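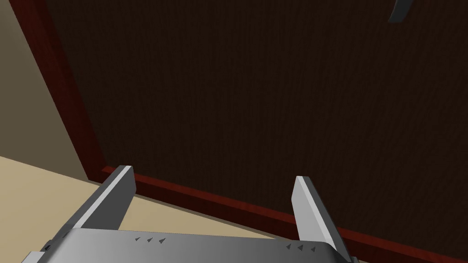 When can a result from simulation count as a safety check? Only when the same motion has also been run on the real cell at reduced speed and signed off by a second person.

Section 4. Checking a program before release

Plendine will show a green mark beside any program that finishes without a collision. Treat that mark with suspicion. It tells you the model did not hit the model.

1. Open the program in Plendine and load the current cell file. Old cell files still open without a warning.

2. Compare the furniture in the model with the furniture on the floor. Measure it. Catalog sizes are often wrong by more than the clearance you plan to leave.

3. Set the clearance to 20 mm on every side of the gripper, with the fingers fully open.

4. Run the program start to finish. If it stops with fault 209, correct the path. Do not widen the tolerance to make the fault go away.

5. Move to the real cell. Run at reduced speed with one hand on the enable switch.

6. Have a second person repeat step 5 and sign the release sheet.

Caution: Contact force in simulation is an estimate. Never copy it into a risk assessment.

Note: Morent sales literature says step 6 is optional for repeat jobs. We disagree – a repeat job with a moved cabinet is a new job.

Note: Release sheets go to Sihan Qin or Guangming Duan. Unsigned sheets are sent back, including the ones marked urgent.

Cell files changed since September must go through all six steps again. For fault codes, see Section 19.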